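Right, thread time. A few of you asked what I've been doing with my evenings, and the answer is glass. Very small glass. 🧵

**1/** For anyone new: I'm on the evening robotics course in Zerelstead, second term, and we've got to the group project. Ours is called Hesine. Two arms, one table, and the job is to sort little glass vases by colour and get them into wire racks without breaking any.

**2/** I wanted to do something with foam blocks. I was outvoted! Amparo Tamayo (my project partner, braver than me) said foam blocks teach you nothing because you can squash them and get away with it. Annoyingly I think she had a point.

**3/** The layout we're working with this week, yellow and teal in diagonal lines and the clear ones bunched up further along:
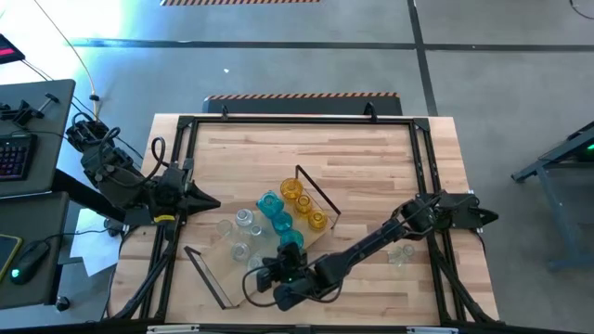

*Vases on the board, both arms over the table, Hesine project, December 6, 2019*

**4/** The clear ones are the horrible ones. Yellow, fine. Teal, lovely, you could spot it from the car park. But clear glass on a stripy wooden table? You get the wood grain coming through the vase and a load of shiny dots on top, and our poor colour code just shrugs and says "table".

**5/** We tried turning the lights down, which helped the shiny dots and ruined everything else. Then we tried turning them up. I don't want to talk about turning them up.

**6/** What's got us furthest is looking for the round openings first and worrying about colour afterwards. Find a ring, guess there's a vase under it, then check what colour the middle is. It was Amparo's idea and I typed it in, so I'm claiming half.

**7/** We've got 1238 pictures labelled so far. I did the last 120 on the sofa with a cup of tea going cold and I now see rings when I shut my eyes.

**8/** Then there's the arms bumping into each other. Both want the middle of the table, obviously, that's where the stuff is. Our fix is very low tech: one arm "has the middle" and the other has to wait till it's given up, like passing the talking stick round at primary school. Slow but I haven't heard a clonk since we put it in.

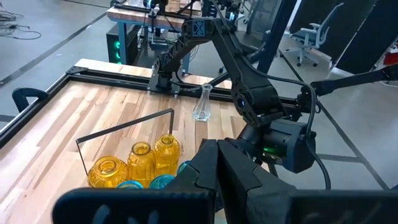 **9/** Also learnt the hard way: closing the gripper gently and closing it slowly are two separate settings. I had it closing ever so slowly and with all its might. RIP one vase (clear, of course, so at least it was one I already disliked).

**10/** Somebody asked about marking. Each group gets a 30 minute slot in May, and you have to run it live with the tutors picking where things start off. No rehearsed layouts. The other group on our night, Rizzi, are folding napkins and I'm dead jealous, you can't smash a napkin.

**11/** Kusham (that's last year's project, the code gets handed down) left us a really nice calibration script with precisely one comment in it, and the comment is "sorry". We've spent 2 evenings working out what for. Current theory is that it measures everything from the wrong corner of the table.

**12/** Next job is the wire racks. Getting a vase to stand up in there when the wire's thin and black and the gripper's black as well is going to be a whole other thread. If anyone's got a decent way of picking out thin wire on wood, my replies are open and I will name a variable after you.

**13/** Oh, and yes, you can join the course with no coding, I hadn't done any before the first term! You do need to be all right with staying late and sweeping up. New people start after the summer and I'll post the sign-up when it's out.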